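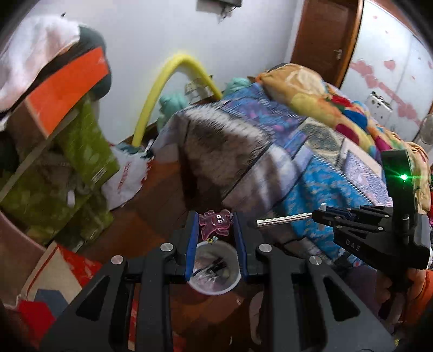
*Les deux pinces au-dessus du gobelet, dans une chambre.*

Depuis février, je passe la moitié de mes heures avec une pince dans chaque main. Avant, je rangeais et je nettoyais des logements pour Warent, à Nallitz, et j'étais payée pour que ce soit propre à la fin. Je le fais encore le matin. L'après-midi, je fais des gestes.

Un geste, dans notre vocabulaire, c'est une petite tâche complète : prendre un objet, le poser dans un récipient, le ressortir, recommencer. On la fait avec les pinces, sans jamais toucher l'objet avec les doigts. Les enregistrements partent chez Karkitz, qui s'en sert pour entraîner Lobo, le robot de rangement que Warent veut proposer à ses clients. L'objectif d'un après-midi plein est de 300 gestes valides. Les gestes ratés ne comptent pas, sauf quand la consigne demande de rater et de se rattraper.

Le plus dur, les premières semaines, a été de ralentir. Quand on range des chambres depuis des années, on ramasse sans regarder. On prend le câble avec le jouet qui est accroché dedans et on trie en marchant. Avec les pinces, il faut arriver bien en face, ouvrir, fermer, soulever. Les petites choses glissent : une perle, ça roule dès qu'on la serre de travers. Un gobelet en plastique léger se renverse si on appuie sur le bord. J'ai mal au pouce droit en fin de journée, une douleur différente de celle du balai, et j'ai mis longtemps à trouver comment tenir les poignées sans crisper les épaules.

On travaille dans de vrais logements, avec ce qu'il y a dedans. Des lits pas faits, des couvertures à motifs, des peluches, des sacs par terre. Karkitz ne veut pas qu'on range avant de commencer. Pour moi c'était presque impossible au début. Je pliais une couverture par réflexe et il fallait que je la remette comme elle était.

Nous sommes 16 dans l'équipe et 6 à faire les gestes. Les autres continuent le ménage à temps plein. C'est là que les choses ont changé entre nous, plus que dans le travail lui-même. Les après-midi de gestes sont mieux payés, deux euros de plus de l'heure, et on ne porte rien de lourd. Ceux qui n'ont pas été retenus récupèrent une partie de nos logements. Leurs tournées se sont allongées et ils le disent à la pause, pas méchamment, mais ils le disent. Une collègue m'a demandé si ça ne me gênait pas d'apprendre mon métier à une machine. J'ai répondu que je n'en savais rien, et je n'ai pas de meilleure réponse aujourd'hui.

La direction nous a réunis au printemps. D'après eux, Lobo s'occupera du rangement au sol et des petits objets, et nous garderons les salles de bains, les cuisines, les vitres et les lits. Sur le papier, je vois bien la répartition. Dans la réalité, le rangement est la partie où l'on souffle. C'est le moment où on s'assoit par terre pour remettre des crayons dans une boîte, où on reconnaît la maison et les enfants qui y vivent. Si on nous retire cela, il reste quatre heures debout à frotter. J'ai posé la question des pauses. On m'a dit que ce serait étudié.

J'ai vu Lobo travailler une seule fois, dans les locaux de Warent. Il a mis une petite voiture dans un bac, très lentement, puis il est resté arrêté devant une chaussette. Une technicienne l'a relancé. Ça a fait rire tout le monde, moi aussi, et en rentrant je me suis demandé combien de chaussettes j'avais enregistrées dans la semaine.

Il y a des choses qui me plaisent, je ne vais pas prétendre le contraire. J'ai appris à expliquer ce que je fais. Quand une consigne est mal écrite, on nous écoute : nous avons fait retirer une tâche où il fallait attraper des câbles emmêlés d'une seule main, parce que personne ne fait ça comme ça. Il faut tenir le paquet avec l'une et tirer avec l'autre. La nouvelle version de la consigne prévoit les deux pinces.

Le contrat pour les gestes court jusqu'à la fin de l'année. Ensuite, soit Karkitz demande une nouvelle série, soit nous reprenons tous les tournées complètes, avec ou sans Lobo dans le coffre de la camionnette. J'ai demandé que ce soit écrit avant les congés. J'attends la réponse – et en attendant, demain, c'est une cuisine le matin et une chambre d'enfant l'après-midi.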